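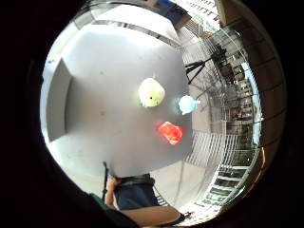

Clearing out the toy bins before the move

We are moving in May, from the house in Firkden to a smaller place closer to my job, and the kids' stuff is the part I put off longest. My books took one evening. The kitchen took a weekend. The toys have been going on for weeks.

I have done this badly once before. When we moved here I packed everything while the kids were at their grandmother's, got rid of two bags without asking, and then spent a month hearing about a plastic horse. So this time I wanted a method that they were part of and that would still end with fewer toys than we started with.

What we settled on

Each kid gets 3 bins for the new house. The bins are the clear kind with the snap lids, all the same size, so there is no arguing over who got more. Anything that fits with the lid closed comes with us. Anything that doesn't has to go somewhere else, and they help decide where.

I got the idea from my neighbor Leonilde Seixas, who moved four times with children and has opinions on it. Her version was stricter. She gave hers one suitcase each. I didn't have the nerve for that.

We do one category at a time. Cars one evening, puzzles the next, then the small stuff. I keep a session to 49 minutes because that's how long the playlist runs, and when the music stops we stop, even if there is a pile on the floor. The first night we went past it and everybody ended up in tears over a drawing board with no pen.

The small stuff

Puzzles were easy. We did each one on the dining table, and if a piece was missing it went in the recycling. That took out more than half of them. Board games got the same treatment, except for one that has been missing its dice for years and that we all still like.

The small soft toys and squishy things were the hard part. They take up almost no room one at a time, so there is never a good argument against keeping any single one. My daughter has names for most of hers. My son doesn't name his but knows exactly where each one came from – the dentist, a birthday bag, the machine at the pizza place.

I tried asking "do you still play with this," and the answer was always yes. I tried asking which ones they would want if they could only bring a few, and that worked better. They picked fast. Once the favorites were in the bin, the rest seemed to matter less, and my daughter started making a give-away pile without being asked.

She also took a few back out of it the next morning. I let that go. The lid still closed.

Where things went

The stuff in good shape got split up. Natália Morais runs the after-school room at the library and took the building blocks, the train track and a box of dress-up clothes. She did not want stuffed animals, and most places don't. I called a few before I found that out, so save yourself the calls and ask about that first.

The bikes went to Robel Negussie down the street, whose twins are the right height for them. He insisted on paying, so we settled on him helping me carry the couch.

The worn-out things went in the trash after bedtime. I did tell the kids I was going to do it. My son asked if he could look through the bag one more time, and he did, and he took out a rubber lizard with no tail.

What I would do differently

Start earlier. I thought two weeks would do it and we are past that now.

Wash the things you are keeping before they go in the bins. I packed the bath toys straight from the tub and had to open that bin again when it started to smell. Small soft toys do fine in a mesh laundry bag on a cool cycle. Ours took a full day to dry on the rack, longer for the fat ones.

Label the bins on the side, too. I wrote on the lids, then stacked them.

I'd also do my own things in front of the kids first. My son pointed out that nobody had given me a bin limit, and he had a point, because there are a lot of cables in the hall closet – I counted 6 chargers for phones we no longer own. So now I have bins too. I've filled one with tools and I'm already moving things around to get the lid shut.

Next up is the garage. The sleds are in there, and a tent I'm fairly sure belongs to my brother-in-law. If anyone local wants a workbench, it's solid and heavy and you would need to bring a second person.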